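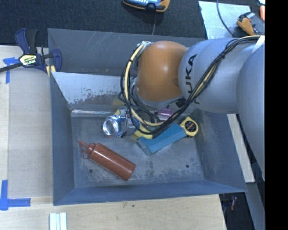
01/09/2020. Open day demonstration, bin-picking cell, Holmgren workshop. Visitors from Hornen were received in two groups, 16 persons in all. The bin was clamped to the bench and the KUKA arm worked over it with the mixed set, including the red-brown squeeze bottle, the teal block and the yellow tape measure. Tuncay Başaran presented. Group one logged 26 attempts, group two 53. Questions mostly concerned cycle time and cable wear. Hornen request a repeat in November with their own parts. Gripper log to be copied to Dadeck before then.

Holmgren Workshop Notebooks | Contact | Back to top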